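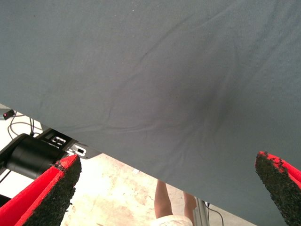
Linen Handling Technician (Folding and Finishing), Otport site

Employer: Tistano
Location: Otport finishing hall, second floor
Reports to: Keabetswe Gumede, Finishing Supervisor
Contract: Permanent, full time
Openings: 2
Reference: FF-16

Position summary

Tistano finishes flat textiles for hotels, clinics and rental houses. The Otport hall receives washed and dried sheets, duvet covers, tablecloths and plain cloth panels, and sends them out folded, labeled and stacked. The technician inspects cloth, folds it to the customer's specification, and records any piece that does not meet the grade.

Most of the work is with large single-color sheets in woven fabric. Dark and mid-tone colors, including the gray-blue range, make up a growing part of the volume. Lint and small creases show more readily on these colors than on white, and the inspection standard for them is stricter.

Duties

- Take sheets from the intake cart, find two adjacent corners and open the cloth fully before inspection.
- Inspect both faces under the overhead lights for lint, pulled threads, stains, holes and set creases.
- Remove loose lint with the roller or brush supplied. Do not use tape on matte fabrics.
- Smooth shallow wrinkles by hand, working from the center toward the hems.
- Send sheets with set creases back to the press line with a yellow tag.
- Fold to the card for the customer. The standard card for a flat sheet calls for two lengthwise folds and two crosswise folds, with hems inside.
- Check that edges line up to within 11 mm before stacking.
- Stack by size and color. Do not mix shades in one stack, even where the label is the same.
- Enter rejected pieces in the Grostico log at the station, with the reason code and the location of the fault.
- Keep the table, shelves and floor at the station free of lint and loose thread.
- Count and sign for the stock of reason tags at the end of each shift.

Handling standard

Applicants should be comfortable working to a written standard. The points below are taken from the current version and are used in the practical test.

1. Cloth is held by the hem or the corner. Pinching the middle of a sheet leaves a dimple with creases running out from it, and on dark cloth this can be visible after folding.
2. A sheet that has been pinched in the middle is opened again, smoothed and refolded.
3. Cloth that touches the floor is returned to wash, whatever its condition.
4. A sheet hanging over the table on one side is drawn back level before the first fold. Folding a sheet that hangs on a slant gives uneven corners.
5. Specks are checked by touch as well as by eye. A speck that lifts off is lint. A speck that stays is logged as a mark.

Required

- Experience of at least one year in a laundry, textile finishing, tailoring or hotel linen room.
- Good near vision, with or without glasses, and the ability to tell close shades apart. A shade test is part of the selection.
- Ability to stand for most of a shift and to lift a folded stack of up to 16 kg.
- Reading and writing in English sufficient to follow specification cards and complete the log.
- Clean, short fingernails and no rings or bracelets while at the station. Plain wedding bands may be covered with a glove.

Useful but not required

- Knowledge of weave types and common fiber blends.
- Experience with flatwork ironers or press lines.
- Previous use of the Grostico log or a similar stock record. Training is given during the first two weeks.

Hours and pay

The hall runs an early shift and a late shift, and technicians alternate between the two every second week. Overtime is offered during June, when the hotel contracts are at their peak, and is paid at the higher rate. The hourly rate depends on experience and is stated in the invitation to the practical test. A one-time payment of 200 is made after the probation period to cover work shoes and travel.

Volume and targets

The finishing hall handles up to 2000 pieces per day across all stations. There is no individual piece target during the first month. After that, output is reviewed together with the reject rate, and the reject rate carries more weight - a stack returned by the customer has to be opened, inspected and folded again in full.

Work area

Each technician has one folding table, one set of shelves and a roller stand. Table height is adjustable. The hall is kept at a steady temperature, but the air is dry and some dust is present. Masks are available on request. Ear protection is needed only when crossing the press line.

Selection

Applications are read by Kgomotso Mabaso in the Tistano personnel office. Selected applicants are invited to a practical test at Otport, which takes half a day and is paid. The test covers:

- opening, inspecting and folding 11 sheets of mixed size
- sorting cloth panels by shade
- completing log entries for three faulty pieces
- a short interview with the supervisor

Applicants are asked to bring closed flat shoes. All other equipment is supplied.

How to apply

Send a résumé and a short note on the type of textiles you have handled, with the reference number in the subject line, to the personnel office. Paper applications can be left at the Ngubane Street entrance during office hours. References are requested only after the practical test.

Closing date: 25th April. Applications received after the closing date are kept on file for the next opening if the applicant agrees in writing.

Questions about duties or shifts should be directed to the finishing supervisor. Questions about pay, contracts or access to the building should go to the personnel office.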